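Flatska handheld gripper, worth the money?

Posted in: Tools and Kits

kalonfan46
Our lab is pricing handheld grippers for demo collection and the Flatska kit keeps coming up at $596. Has anyone used one for more than a weekend? I only want it for tabletop pick and place, nothing fancy.

solderpuddle
Had ours since July and I like it a lot! The fingers are big and blocky and they take a beating. Grip feels light even after a long session (I have small hands, so that matters to me). The calibration app is a pain though, budget an afternoon for it.

Pestetti_user
I'd pass. We sent ours back after 27 days. The trigger spring went mushy and support took forever to answer. The Ackermann costs more but you get spare fingers in the box.

solderpuddle
Mushy how? Mine's still snappy. Were you on the old firmware, the one that fought the trigger the whole way in?

Pestetti_user
No, firmware 2, same as everybody. It was the spring. Maybe I got a bad one, but for that price I don't want to gamble.

kalonfan46
Thanks, both. How does it do with see-through stuff? Half our objects are clear packaging and our Kalon camera hates glare.

solderpuddle
Glare is glare, the kit won't save you there. Crinkly vinyl lights up in white streaks under our overheads. Matte stuff like a tennis ball is way easier on the eyes. Have a look, all from the wrist cam: 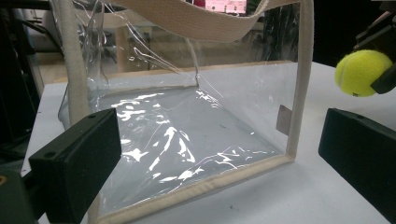
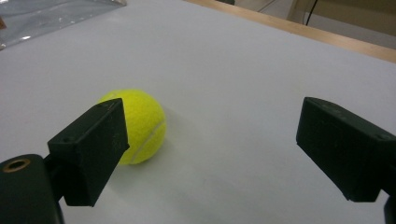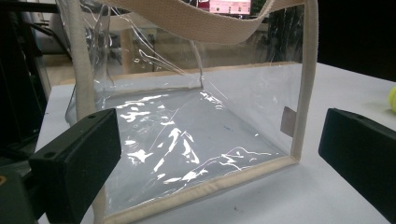

Clear tote in the first and last, tennis ball on the table in the middle one. Fingers open in all three.

Pestetti_user
OK, that's a decent view of the fingers, I'll give you that. Still want my spare set.

kalonfan46
Leaning toward ordering one. Does the case come with it or is that extra?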